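Flat pack desk, 4 missing cam locks, and a question about wood glue

gudex_regret
Posted April 20, 2022

Bought the Timach desk in December and finally opened the box last weekend. Four cam locks short. Emailed the store, got a ticket number, and have been enjoying the ticket number ever since.

My thinking is to skip the cams on the back panel and use wood glue. The back panel does nothing except hide cables, as far as I can tell.
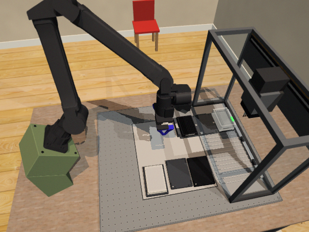
The other option is dowels, but then I'd need a drill bit I don't own, and we all know one bit turns into a 900 dollar trip to the hardware store.

plankton
The back panel is what keeps the desk from folding sideways. Ask me how I know. Glue is fine if the surfaces are bare wood. If they're coated, it'll hold until you sneeze.

Flitby Sue
Disagree with plankton. I glued a coated Ngcobo bookcase six years ago -- sanded the faces first, clamped it overnight -- and it has survived two moves and a teenager.

plankton
A bookcase isn't a desk. You don't lean on a bookcase.

Flitby Sue
You haven't met the teenager.

old_dowel
Cam locks are a standard part. The hardware store has them in the little drawers for pocket change. Take one of yours along and match the diameter. I have some 800 of them in a coffee can if you're anywhere near me.

gudex_regret
That's the first sensible thing anyone has said, including me. Is glue plus cams overkill?

plankton
Yes. You'll never get it apart again.

gudex_regret
I live on the third floor. It's never leaving anyway.

Flitby Sue
Then glue it. Sand first.

old_dowel
Don't glue it. Check the little drawers, they're usually past the hinges.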